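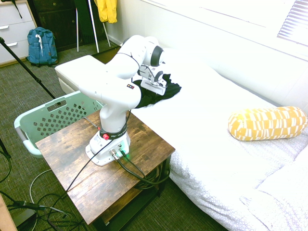

Rutetti: a laundry log for dark clothes

Hi! This is the README for Rutetti, a plain table of laundry loads and what they did to black, navy and charcoal clothes. I started it after a favorite cotton shirt went from black to a sort of tired brown, and I got annoyed enough to want to know which habit had done it. (I still can't prove it. I have suspicions, and they mostly point at the dryer.)

There are 787 rows. One row is one garment going through one wash, so a load with several logged pieces in it shows up as several rows sharing a load ID. If you want to work with loads, group by that ID first, otherwise you'll overweight the big Sunday-style loads where everything went in together.

The whole thing comes from four households, mine included. It's small, it's lopsided, and I like it very much anyway.

What's in the folder

washes.csv is the main table and the one you probably came for.
garments.csv has one line per garment: fiber, color when new (as remembered by the owner), kind of knit or weave, and whether the care label was still readable when it joined the log.
machines.csv describes the washers and dryers in everyday words.
notes.txt is my running diary. It's messy, it has grudges in it, and it explains a lot of odd rows.
check.py looks for missing IDs and scores outside the scale. It's short, and it complains in complete sentences.

Columns in washes.csv

load_id: text. The first letter is the household, the rest is just a running number.
garment_id: matches garments.csv.
inside_out: yes, no, or blank. Blank means the person didn't write it down, please don't read it as no.
temp: cold, warm or hot. I thought hard about using degrees and gave up when I learned how little the dial on my own washer has to do with the water that goes in.
detergent: liquid, powder, or one of the two shop names, Tirnier or Fitine. Tirnier is the dark-wash liquid sold by the bottle at our corner store and Fitine is the refill powder I switched to in October. Two households kept using whatever was on sale, and those are the plain liquid and powder rows.
spin: low, medium, high. High is 1000 rpm on my machine. The others called high whatever their top setting was.
dried: line, rack, dryer, flat.
fullness: loose, normal, stuffed. Very much a matter of temperament.
fade: whole numbers up to 10, explained further down.
lint: none, a bit, lots.
remark: free text, sometimes useful, sometimes just "ugh."

How the scoring works

Fade is judged by eye once the piece is dry. Zero is as dark as the owner remembers it being new, 10 is "I would only wear this to paint a fence." We all got the same card of fabric swatches to hold next to the garment, cut from one bolt and bleached a little further each step. I made the cards at my kitchen table over a very long weekend and I wouldn't recommend it, bleach gets everywhere and my good scissors have never been the same.

The rule was to spread the piece out on something pale, in daylight, away from lamps. Pale matters more than you'd think! Black cotton held against a gray sheet looks perfectly fine and then you put it on white and there's all the rust and green you'd been ignoring. My own scoring happened on the bed for most of the log, near the window, before lunch.
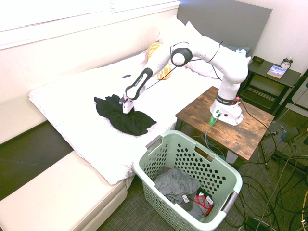 Black garment on the white bedspread.

Seams get scored separately if they differ from the rest, and in that case the fade number is for the body of the garment and the seam goes in the remark. Anyone who owns black jeans knows why. The seams go first, then the pocket edges, then the knees, and the back of the leg holds out for ages looking brand new.

You'll see a few scores go down over time, meaning the piece supposedly got darker. Some of those are real (there's one household that re-dyed a pair of trousers and told me afterward, see notes.txt under "Rudd"). Rudd is the name we gave the trousers. The rest are people changing their minds, and I left them alone.

Who logged what

I did household A. Nathalie Gagnon did household B and was much tidier than me — her remarks are in full sentences and she wrote down the weather. Households C and D asked to stay as letters, so they're letters. C washes nearly everything cold and owns a dryer they feel guilty about. D has a big family and a lot of school hoodies, and their rows are where nearly all the "stuffed" values come from.

That last bit is worth keeping in your head. If you find that stuffed loads fade hoodies, you may have found out that hoodies fade, or that D's washer is rough, or that teenagers leave their clothes balled up on the radiator. I can't pull those apart with this table and I don't think you can either.

Things I'd be careful with

The fabric names are whatever the label said. Where the label was gone we wrote "unknown" and moved on, though I'm fairly sure most of the unknowns are cotton with a little stretch in it.

Memory is doing a lot of work here. "Color when new" for a sweater someone has owned forever is basically a feeling. I kept a separate column for it in garments.csv, called new_color_sure, and the honest answers in there are kind of sweet.

Daylight isn't the same all year, either. My bedroom in winter is a gloomy place and I suspect I scored darker than I should have. Very dark knits were the worst for this, I'd hold the swatch card up close and lose track of where the card ended and the sleeve began.

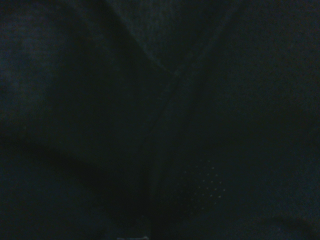
Jaxon Lévesque wrote to me after reading an early draft and said the winter scores should come out of the table altogether, or at least carry a flag, and that brushed fabrics need their own swatch card, as the nap throws light in a way flat cotton doesn't. I went with the flag. It's the low_light column, the last one in the file, yes or no, filled in from my diary and from Nathalie's weather notes. C and D didn't keep track, so theirs is blank. The second swatch card would have meant more bleach, and I'm just not doing that again.

He also caught that I'd been spelling "viscose" two different ways, which is fixed now.

What I did to the raw notes

Not much. I typed up the paper sheets, made the spelling match, and turned "tumble," "tumbled," "machine" and "the hot box" into dryer. Rows where somebody wrote a wash but no score are gone from washes.csv and parked in notes.txt. I took out two remarks that named neighbors. Everything else is as it came, including the remark that says only "cat."

If a garment left the log (donated, outgrown, eaten by a zipper), its line in garments.csv says so under status, and it simply stops showing up in washes.csv. Please don't treat the stopping as a sign it faded beyond wearing. People give clothes away for all sorts of reasons, and D's kids grow like weeds.

Good uses, less good uses

I'd love to see it used for teaching. It's a friendly size, the columns are words people already know, and it has every problem a real table has: blanks, repeated measures, opinions. A friend tried it with her evening class and they had a proper argument about inside_out, and that made my week.

I wouldn't use it to pick a detergent. Tirnier looks a bit better than Fitine if you just take averages, but I used Tirnier earlier, when everything in my closet was newer, and that alone could do it. Please don't write a headline about it.

Also don't use it for whites. There aren't any in here — I own white bedding and that's where my interest in white fabric ends.

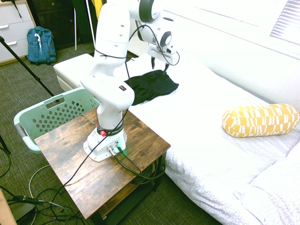

White textured bedspread and the small side table.

Getting set up

Download the folder, open washes.csv in whatever you like. It's comma separated, with quotes around the remarks, and the accented letters should survive if you pick UTF-8 when your spreadsheet asks. If check.py complains about load IDs starting with a lowercase letter, you've got an old copy, grab it again.

Changes

Monday, January 24, 2022: added low_light, fixed viscose, removed a load I'd typed in twice.
Before that: the first version, plus a lot of fiddling I didn't write down.

License and contact

Use it however you want, including in paid classes, and say where it came from. If you've kept a log of your own with the same columns, send it over and I'll add it under a new letter. Paper is fine. Just put the garment ID on every line, please, I had to guess at a few of mine and two black turtlenecks may have swapped identities along the way.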